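Speaker notes: Cubes, Crates and a Bit of Patience
Saskia Pomare, Flulton Makers' Evening, September 30, 2022

Welcome everybody, and wait for the chairs to stop scraping. Thank Obsa Wubshet for the invitation, and for the tea, which I understand was his doing too. Say that I have been sorting, stacking and stringing small things for most of my adult life and that I still enjoy it every bit as much as I did at my grandmother's kitchen table, where the button box lived.

Begin with the table itself. People always want to ask me about boxes and labels first, and I do love a good box, but I would like them to think about the surface before anything else. A pale, plain top is a kindness to your eyes. Small colored pieces show up on it straight away, even late in the evening when you are tired and the light is going. My old table at Sanon Street had a busy wood grain, and I must have lost a whole winter's worth of beads in it.
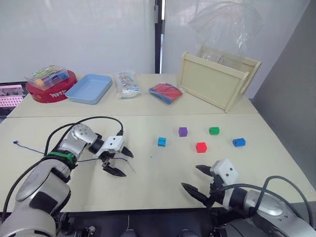
Then go on to the two-zone idea, and take this part slowly. Keep one stretch of table for what your hands are doing right now, and a second stretch behind it for everything that is waiting its turn. If you can push two tables together, so much the better, and don't fret over the seam. The near one stays nearly bare. The far one holds the tins, the trays, the bags, the packets, all in one row along the back where you can see each of them without moving its neighbor.

(Ask for a show of hands here: who works with their supplies in a heap beside them? Put my own hand up. I did it for years and I slip back into it every June when the craft fair at Jaidee comes round.)

Tell the Sanamell story. I was asked to tidy the activity room there and had 616 little blocks and beads to put in order, and I thought it would take me one afternoon. It took 7. The trouble was that I tipped everything out at once, bless me, and spent the first afternoon just chasing things off the floor. After that I took out a few pieces at a time, and the whole job became quite pleasant. I even had the radio on by the end.

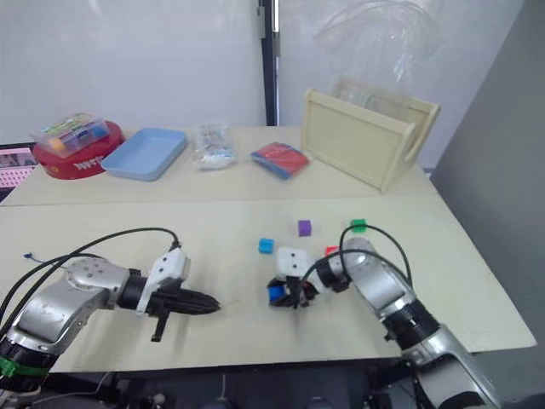
So, a small handful at a time, and that goes for children and grown-ups alike. If you have mixed colors in front of you, leave a bit of air between the pieces. Fingers need room to come down on either side of a cube, and a crowded cube gets knocked into the next one. Pause here and let people try it with the sets on their tables. Give them two minutes, and don't talk over them, Saskia, you always do.

Next, the back row. Talk about compartment boxes with clear sides and how you can see what you've got without lifting a lid. Mention that a round tin makes a perfectly good stand for one. Say a word for the shallow tray as well, and for leaving it empty until you need it, as I find an empty tray is the first thing I reach for. 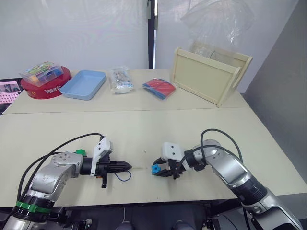

Back row: compartment box on the red round, light blue tray, bagged items, flat packet, and the box with cut-out handles at the end.

Handles deserve a mention of their own. Cut-out handles mean you can carry the whole lot off when supper is ready and bring it back afterward. I have a crate of that sort at home, 30 years old, with a chewed corner from a dog we no longer have.

Leave time for the tidying-up part, which people tend to rush. Pick up one piece, see it settled, then go back for the next. I like to do it by color, and Obsa prefers to take whatever is nearest, and we have agreed to differ.

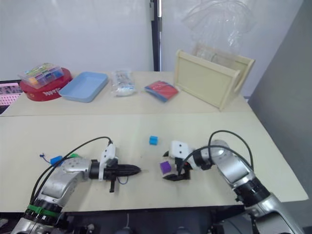 Purple cube held, small blue cube on the near table.

Questions, then tea. Remind them to leave the sets on the tables, and that the sign-up sheet for the next evening is by the coat hooks.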